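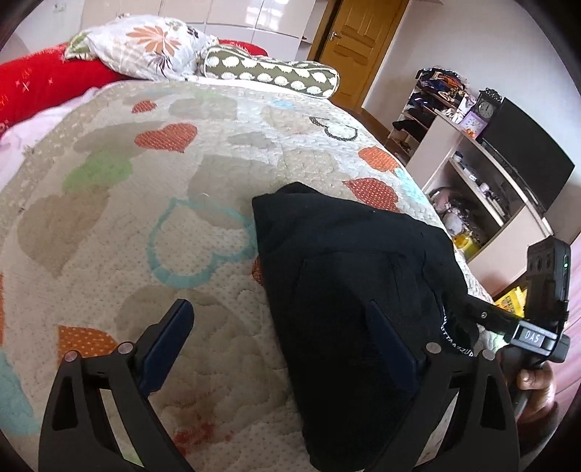

M. Aliyu

Figure 1. A quilted bedspread printed with hearts, with a black fabric item resting on it. A faint red stain can be seen on the quilting.

4. What the replacement surveys measure

The claim that households now throw out bedding sooner than their parents did has been repeated so often that it has stopped needing a source. Where a source is given, it is nearly always the Sternness panel or something built on it. In this section I look at how the panel arrived at its figure for the life of a bedspread, and at whether our own data from Grornimus can be made to agree with it. My view is that the figure should be used much more carefully than it has been, and that for some purposes it should not be used at all.

4.1 The question as asked

The Sternness panel put one item on bedding to its 1168 respondents: "When did you last replace your main bed cover?" The answers were turned into a replacement rate, and the replacement rate was turned into a lifespan. Both steps deserve a harder look than they have had.

The first trouble is the word "replace." A person who buys a new cover and moves the old one to the guest room has replaced it in one sense. The old cover is still in use, and may stay in use for longer in the guest room than it was ever used in the main bedroom. In our interviews people used the word freely for all of these cases: throwing a cover out, giving it to a relative, putting it in the car for the dog, cutting it up for rags, and folding it at the bottom of a closet against the day when guests come. Only the first of these ends the life of the object. The panel treats them all the same.

The second trouble is "main." Many homes have a winter cover and a summer cover, and it is far from clear which one a respondent has in mind when the survey goes out in August. Some of the people we interviewed had never thought of either as the main one. Where two people share a bed they did not always agree on the answer, and we have no reason to think that the panel happened to reach the one with the better memory.

4.2 What people remember

Recall is weak for dull purchases. Cars and refrigerators come with paperwork. A bedspread is bought on an ordinary afternoon, often with other things, and is remembered later by what else was going on in the family at the time. "Before the move" and "when my daughter was in middle school" were typical answers in our interviews, and we had to work the years out from there. I would not put much weight on the results, and I see no reason to put more on answers given by phone to a stranger working down a list.

There is also a pull toward the tidy answer. Respondents who said they liked to keep a fresh home reported more recent purchases. That may be true of them. It may also be what a person with that picture of herself is inclined to say. The panel has no way to tell the two apart, and the published tables do not raise the question.

4.3 The Grornimus households

We visited 37 households in Grornimus. In each home we asked to hear about every bed cover in the house, including those in storage, and took down the owner's account of its age, its past uses and its present condition. Participants then kept a diary for 30 days, noting when a cover was washed, moved or put away.

Two points came out of this that bear on the panel figure. One is that wear and marking do not do the work usually assigned to them. The standard model, which the Grumo textile handbook sets out with great confidence, has a cover pass through stages of fading, staining and loss of filling, with disposal at the end. A faint mark of the kind visible in Figure 1 would count in the Grumo scheme as the start of the second stage. Our participants mostly shrugged at such marks. Several could not say when a mark had first appeared, and few gave one as a reason for buying anything. The reasons they did give were a new mattress of a different size, a change of wall color, a gift, or a sale.

The other is that pattern seems to matter more than condition. Covers with a strong print, and above all those that people thought of as meant for a child, left the main bed early and then lasted a very long time somewhere else. Plain ones stayed put. If that holds more widely, the panel is recording changes of taste and family stage, and calling them wear.

I say "if" with some care. Our sample is small and was found largely through word of mouth, which tends to bring in people who know each other and shop at the same stores. The diaries were kept well for the first stretch and then, in around 2 cases out of every handful, filled in from memory at the end. One participant wrote the same entry for every Thursday and left the other days blank. I have kept these diaries in the data and would ask readers to treat the washing figures as a rough guide.

4.4 Can the two be reconciled?

It would be possible to adjust the panel figure upward to allow for covers that move to a second use. Others have suggested a fixed correction for this. I am not persuaded. A fixed correction assumes that the share of covers kept on is stable across income, age and size of home, and our interviews give no support for that. People in small apartments gave things away because they had no closet for them. People in larger houses kept nearly everything, and some had forgotten what they had until we asked.

Nor does the comparison with earlier decades survive. The older surveys asked about "bed linen" as a whole, which took in sheets and pillowcases, and the interviewers of the time appear to have been left to decide for themselves whether a quilt belonged. A shorter lifespan in the newer data could come from real change in the home. It could as easily come from the change in wording. Until someone runs both questions past the same respondents, the finding that bedding is thrown out sooner than it used to be remains a guess, and the estimates of textile waste in the next section are given with and without it.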